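Research > Manipulation > Simulation Notes > Section 4

2020-09-18
By Yeshi Demissie

4. Approaching wall-mounted objects from the wrist view

4.1 Setup

The earlier sections dealt with objects that sit on a surface. A mug on a counter is a fairly kind target for a wrist camera. The counter gives the policy a horizon, the object has a clear outline, and if the arm comes in a little low the camera still sees something useful. Objects on walls are harder, and we treat them separately in this section.

The task is simple to state. The arm starts somewhere in a room with the gripper open. A target is named, and the arm must bring the gripper to a pose in front of the target, facing it, without touching either the target or the wall. We call this the pre-contact pose. It does not include a grasp. We wanted to measure the approach alone, and adding a grasp makes it hard to tell whether a failure came from the approach or from the closing of the fingers.

All runs were done in Modilach, using the Prarotmont room set. We kept 8 rooms from the set and dropped the ones where the only wall objects were light switches and thermostats, which at the rendered resolution take up too few pixels to be a fair test. Each room has one target, and each target was attempted from 29 starting poses, for a total of 232 episodes. The starting poses were drawn once and saved, so every method saw the same starts in the same order.

The policy is Eline, trained as described in Section 3. It takes the current wrist image, the previous wrist image and the joint angles, and returns a small motion of the gripper. It does not receive depth. It also does not receive the pose of the camera relative to the room, so anything it knows about where the wall is has to come from the images.

4.2 Why the walls cause trouble

Three things came up again and again when we looked at early runs.

The first is blank wall. Painted walls in the Prarotmont rooms are smooth and evenly lit. When the camera is close, a large share of the image can be one color with very little change across it, and two images taken a few centimeters apart can look almost the same. The policy then has little to go on except the target itself.

The second is the gripper. Our camera is mounted behind the fingers and slightly above them, so the fingers and the front of the palm are always in view. They cover the lower part of the image. For a tabletop object this matters less, because the arm usually looks down and the object rises into the clear part of the view. With a wall object the arm looks ahead, and the bottom of the target drops behind the gripper as the distance closes. At the same time the top of a tall target leaves the image. By the end of the approach the policy may see only a side or a corner.

The third is busy texture. We had expected a heavily patterned picture to help, since it gives the network plenty of local detail. In practice the rendered textures are not very sharp, and the fine detail blurs as the camera gets close. An all-over pattern also looks much the same in every part, so it does a poor job of telling the policy which part of the target it is facing. Plain pictures with one large shape in the middle were easier.

4.3 The edge-hold term

The change we tested is a single extra term in the training loss, which we call edge-hold. During training we know where the outline of the target falls in each image. The term asks one layer of the network to predict the nearest visible piece of that outline, along with its slant in the image. If no outline is visible the term is switched off for that image. At test time the prediction is not used for anything directly. Its only purpose is to make the features keep track of the outline after most of the target has gone out of view.

The slant matters more than we first thought. When a rectangular object hangs on a flat wall and the camera is off to one side, the near vertical edge looks taller than the far one, and the lower edge runs at an angle. That angle carries most of the information about how far the gripper still has to turn to face the wall. An early version of the term predicted only the position of the edge. It moved the gripper to the right place but often left it turned. Adding the slant fixed most of those cases in June, and we have kept it in every version since.

We also tried predicting all four sides of the target together. This was worse. In close views at least one side is nearly always missing, and the network spent its effort on guessing sides it could not see — a guess that was then fed back as if it were a measurement. Limiting the prediction to the nearest visible side made training steadier.

4.4 Results

An episode counts as a success if the gripper stops inside the tolerance region defined in Section 2 and no contact has been recorded. With edge-hold, Eline succeeded in 207 of the 232 episodes. All of the remaining 25 episodes were reviewed by hand.

The most common failure was stopping short. The arm came most of the way in, the outline slid behind one of the fingers, and the commanded motions shrank to almost nothing. These episodes ended by timeout. They are safe failures in the sense that nothing was hit, but they are still failures, and we made no attempt to restart them.

The next group was turning the wrong way. In these the gripper was close to the target, but there was a second strong vertical line near it, such as a door jamb or the end of a stone wall, and the policy squared itself up to that line. The pattern was clearest where the second surface had its own visible seams. A seam that tilts in the image looks a lot like the lower edge of a picture, at least to a network that has been told to care about such edges. This is a cost of the method and we do not see an easy way around it with a single wrist camera.

Contact was the least common kind of failure. In every contact episode it was a finger that touched, never the palm. With the fingers open wide, the tips swing through a fair distance when the wrist rotates, and the policy has no direct sense of how near they are to the wall. Starting the turn earlier would help, and so would keeping the fingers partly closed during the approach. We did not do the second, since it would have changed the view and made the runs hard to compare with those in the earlier sections.

We also ran the arm controller from El Idrissi that was used as a baseline in Section 3, giving it the true target pose. It has no trouble with this task and we mention it only to show that every starting pose can be solved within the joint limits.

4.5 A close view

Figure 2 shows a wrist view from one of the rooms with a textured surface next to the target. Several of the problems above can be found in it together. The target is a framed abstract drip painting, seen at an angle, with its upper border out of view. The left finger has only green wall behind it, while the right finger overlaps the lower left of the painting. The left side and lower edge of the dark molding remain visible, and these are the parts of the outline that the edge-hold term is meant to use. To the right of the painting there is a narrow strip of wall and then the brown surface, with two lighter lines running across it.

Figure 2. Simulated wrist view of a framed painting on a dark green wall. The fingers are open and not in contact with anything. 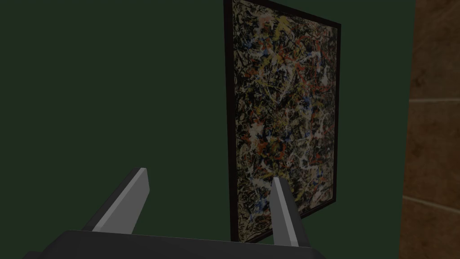

Views of this kind are rare in the training data, which was collected mostly from the middle of each room. We did not reweight the data for the results reported here. A version trained with more starts near corners and door frames is being tested now on the same saved poses, and the loss weights have been left as they were so that the two sets of runs can be compared directly.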